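Ludex two-arm bench cell

Sold by Koltley. Price on the current list: £1,648 for the enclosure, rail and fittings. Arms quoted separately.

I get asked about this one more than anything else we stock, usually by people who already have a pair of arms and nowhere sensible to bolt them (mine lived on a kitchen worktop for far too long, so no judgement!). So I've put down what you get, what you don't, and what I'd set aside money for before you order.

The basic kit is an aluminium frame, one horizontal rail that takes both arm bases, a tabletop and printed wall panels for three sides. You choose the tabletop and wall patterns when you order. I went for grey marble and a black paper with white wavy lines, and I'm still very fond of it. 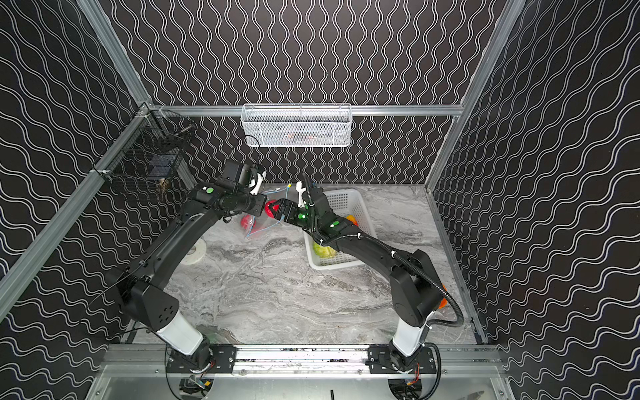 Both arms at the middle of the table with a bagged red pepper.

Groceries are what I'd plan around if you're new to this. They're cheap, they come in awkward shapes, and a clear bag tied with string gives two grippers plenty to argue over. I budget £2 a day for vegetables and we eat most of them afterwards. Jirayu Panyasiri, who does our quotes, thinks I should put that on the invoice.

Please do measure your reach before you pick a table size! Both arms want to get to the middle comfortably, and you'll want space either side for baskets and whatever else is in use. If you're between two sizes I'd go up one, as swapping a tabletop later costs £117 plus an afternoon of undoing bolts.

The wire baskets hang off the frame and they're sold singly. I have a white one on the back wall and a black one on the left, and I'd happily add a third. The slotted plastic ones that sit on the table are by Bura and come in a pack, mixed sizes. Get the pack. Yours will crack or wander off to hold pegs, like mine did.

One thing to think about with the glossy tabletop is reflections. I like the look and I've kept it, but if your lights are directly overhead ask us for the matt sample first, we post them free. The white baskets have lots of little holes too, so your wrist camera will be seeing the table pattern through them. Worth trying with your own set-up before you buy a stack. 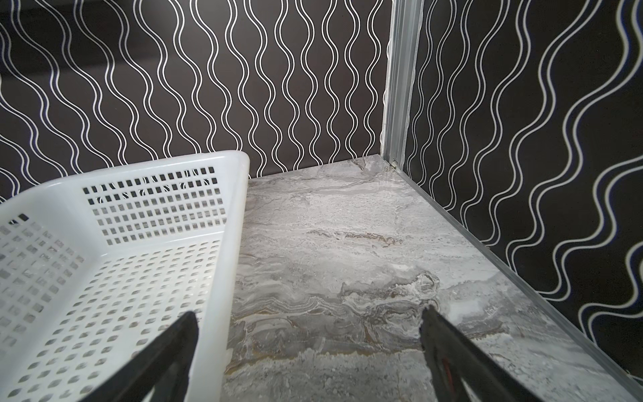 What to budget on top

Gripper fingers: allow £200 for a spare set for both arms. Sombatkul make the ones I reorder, and they can be slow in October, so order early.

Cable conduit: sold by the metre. Buy more than you think, it has to loop loosely from shoulder to wrist.

Tape, string, bags: your own cupboard will do.

Delivery: flat packed, two boxes, one of them long. Ring us if you've got stairs.

Not included: arms, cameras, computer, lighting. We can quote for all four, or just the bits you're missing.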